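**FOR RELEASE IN JUNE**

# Can a machine clear your table yet? We kept score, and the answer is "sort of"

I'm Linnea Solheim, and I run the home chores program at Flarkum. People ask me at every family dinner when they can stop tidying up, so we decided to find out where things stand and put the numbers out there, good and bad.

Today we're publishing the results of our first open chore trial, put together with our friends at Lenell. We had our software, Brodness, run two-fingered grippers through 629 attempts at everyday jobs in homes and small shops – clearing tables, sorting packets, putting trash where trash goes, filling low shelves. Of those, 583 were done on a real surface with real stuff on it, the kind of table where the milk carton has been sharing space with the cold medicine for a while. The rest were on a bare bench, and I'm not going to brag about those.

So how did it go? Boxes are pretty much a solved problem for us. A stiff carton with straight sides got picked up and set down in the right spot 82 percent of the time, and I did a little dance when I saw that! Anything floppy is another story. Crumpled bags, flat plastic packets and loose sheets of pills came in at 42 percent, and a person would have finished the whole table before the gripper made up its mind about the first bag. 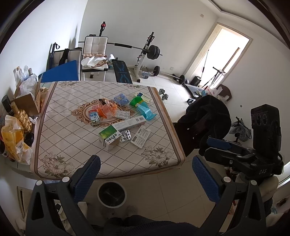 Deciding is still harder than grabbing, too. Is a blister pack trash or is it tonight's dose? You'd know, or you'd yell into the next room and ask. Brodness is set up to leave medicine alone unless somebody has told it otherwise, and we're keeping it that way, even though it drags our score down (our engineers grumbled, and I get it).

"I'd let it put the boxes away in my kitchen today, as long as I was standing there," says Tyra Blomqvist, who led the trial for Lenell. "I wouldn't leave it alone with my mother's prescriptions, and I told Linnea so on day one."

Shops did a bit better than homes, mostly thanks to shelves that stay put. Yesenia Villalobos let us work the stockroom at Ostapchuk, her corner grocery, after closing. She'd like it to handle bread bags before she'll talk about buying anything. Fair enough – we're on it.

The full results, with every dropped packet included, are free to anyone who asks. We'll run the same chores again once the new fingertip pads are ready, and we'll publish those scores whichever way they go.

**About Flarkum:** We make software that helps machines do ordinary chores. Brodness is not on sale for home use.

**Press contact:** Njål Hellström, Flarkum press desk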